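Cloratstead Hand Capture Kit
Set-Up and Operating Guide
Section 4: Fitting the glove and recording pick-and-place tasks

Revision 3/7/20. Prepared by Ebony Halliday. Reviewed by Huia Grimshaw.

Complete Section 3 (mounting the fixed cameras) before you begin this section. The operator should be seated, with the glove, the cable and the task objects within reach. 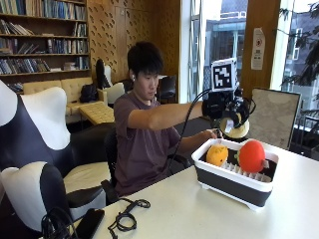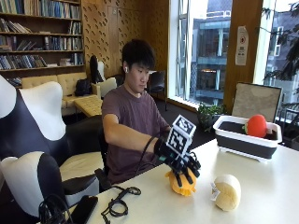
Tabletop work with the glove, marker cube, basket and soft objects.

4.1 Before you start

Check that you have the following:

Glove unit with wrist connector
Marker cube with mounting plate
Glove cable
Wrist strap, two sizes
Hex key, supplied in the lid of the case
Task objects and one open container
Host computer with Disitz recorder installed

The glove is supplied in left-hand and right-hand versions. The finger housings cannot be swapped between the two. The hand is marked on the inside of the wrist plate.

Note: Alvarado objects are sold separately. Any soft object that fits comfortably in the palm can be used, provided it is entered in the object list (see 4.6).

CAUTION: Do not wear rings, a bracelet or a watch on the gloved hand. Metal edges can cut the finger straps and may pinch the skin when the fist is closed.

4.2 Preparing the table

1. Choose a table with a matte surface. A light, plain surface gives the best separation between the glove and the background.
2. Set the chair so that the operator's elbow is level with the tabletop or slightly above it. Lock the casters if the chair has them.
3. Place the container on the side of the gloved hand, within easy reach without leaning.
4. Leave a clear area in front of the operator for the objects.
5. Move loose cables and personal items outside the working area. They may stay on the table if the operator's arm does not pass over them.
6. Check the camera preview. The cube must remain visible when the hand is over the container and when it is flat on the table.

Note: Strong sunlight on a marker face washes out the pattern. If the table is next to a window, lower the blind or turn the table until the preview shows even contrast on every visible face.

4.3 Fitting the glove

1. Loosen all straps fully. Do not pull the glove on over closed straps.
2. Slide the hand in from the wrist side with the palm down. Seat each finger in its housing before moving to the next. Start with the thumb.
3. Close the finger straps. They should hold the housing against the finger without marking the skin.
4. Close the wrist strap. Use the short strap for a small wrist. The plate must not rotate when the operator turns the palm up.
5. Ask the operator to make a fist, open the hand flat, and touch the thumb to each fingertip in turn. If a housing lifts or clicks, reopen that finger and seat it again.

CAUTION: Stop if the operator reports tingling or numbness. Remove the glove, let the hand rest, and refit with looser straps. Do not record for more than 35 minutes without a break.

4.4 Attaching the marker cube

1. Inspect every face of the cube. Wipe off fingerprints with a dry lint-free cloth. Solvents dissolve the print coating.
2. Hold the cube over the mounting plate with the notched edge toward the wrist.
3. Press down until the plate latches, then tighten the locking screw with the hex key. Stop as soon as the screw resists.
4. Try to rock the cube with two fingers. There must be no play. A loose cube produces a slow drift in wrist position that cannot be corrected after recording.

If a face is scratched or the print is peeling, replace the whole cube. Do not print and glue your own patterns. The recorder uses the factory dimensions, and a small error in face size becomes a large error in distance.

4.5 Routing and connecting the cable

1. Plug the cable into the wrist connector. The plug is keyed and goes in one way only.
2. Run the cable back toward the forearm. Leave enough slack for the wrist to bend fully in both directions.
3. Bring the cable down on the operator's side of the table and on to the host computer. Coil any extra length away from the working area.
4. Connect the cable to a powered port on the host. Unpowered hubs are not supported.
5. Have the operator reach to the farthest point of the container. If the cable goes tight, add slack and repeat.

CAUTION: Never disconnect the glove by pulling on the cable. Hold the plug body. Damage to the wrist connector from a pulled cable is not covered by the warranty.

4.6 Calibration

Calibration is required each time the glove is put on, including after a break.

1. Open Disitz recorder and select Glove, then New Session.
2. Enter the operator code. Do not enter a name.
3. Select the hand and confirm that the screen matches the marking on the wrist plate.
4. Lay the gloved hand flat on the table, fingers slightly apart, and select Flat. Hold still until the bar fills.
5. Make a loose fist and select Fist. Hold still until the bar fills.
6. Pinch the thumb and index finger together and select Pinch. Hold still until the bar fills.
7. Lift the hand and turn the wrist slowly so that the cameras pick up each face of the cube in turn.
8. Read the score. The scale runs from 0 to 500. A score of 422 or higher is accepted. Below that figure, the Record button stays gray.
9. Open the object list and add each object by type and color. Use one entry per object, even if two look alike.

If the score is too low on the first attempt, repeat steps 4 through 7. If it is too low again, check the fit of the thumb housing first. Most low scores come from there.

4.7 Recording a task

The standard task moves soft objects between the tabletop and an open container. Both directions are valid. Use the task label to show which one is being recorded.

1. Set out the objects in the starting layout given on the task card.
2. Select the task label, then select Record. Wait for the tone.
3. Have the operator reach, grip and lift one object at a time with the gloved hand.
4. The operator should look at the object being handled and move at a normal household pace. Slow, exaggerated motion gives poor training data for the arm controller.
5. Set the object down fully before opening the fingers. Dropping from a height is logged as a release error.
6. When the last object is in place, return the gloved hand to the table and select Stop.
7. Watch the playback at double speed. Mark the take Keep or Discard.

Note: The bare hand may rest on the table or near the container. It must not pass between the cube and the cameras. If the task card calls for two hands, select Two-Hand in the label menu before recording.

Note: A fabric tag on an object does not need to be removed. If a tag catches in a finger housing, stop the take and free it by hand. Do not shake the glove.

Takes are saved to the session folder as they are marked. The internal buffer holds 273 takes. When it is full, export the session before going on. Discarded takes count toward the total until the session is exported.

4.8 Status messages

CUBE LOST
The cameras have no readable marker face. Check for an arm, sleeve or container rim blocking the view. If the message appears only at one spot on the table, move the container slightly and try again.

FINGER RANGE
A joint reading is outside its calibrated limits. Reseat the finger and calibrate again. If the same joint fails after reseating, record the joint number shown on screen and contact service.

LINK SLOW
Data from the glove is arriving late. Close other programs on the host. Replace the cable if the message continues.

CLOCK OFFSET
The glove and camera clocks do not agree. Stop the session, select Sync, and start a new take. Takes recorded while this message is showing cannot be repaired.

TEMP
The wrist unit is above its working temperature. Disconnect the glove, take it off the hand, and leave it uncovered until the message clears.

4.9 Removing and storing the glove

1. End the session and wait for the export message to close.
2. Unplug the glove at the wrist.
3. Loosen the finger straps, then the wrist strap. Slide the hand out toward the wrist.
4. Remove the marker cube and place it in its slot in the case. Storing the glove with the cube attached bends the mounting plate.
5. Wipe the inside of the straps with an alcohol-free wipe. Let them air-dry before closing the case.
6. Coil the cable in wide loops. Tight bends break the inner conductors.

Change the finger straps every 6 months, or sooner if the closures no longer hold. Strap sets can be ordered through Rernis using the part number inside the case lid. Kits shipped before November use the older single-hole strap, and the two types cannot be mixed on one glove.

For export formats and transfer to the arm controller, go to Section 5.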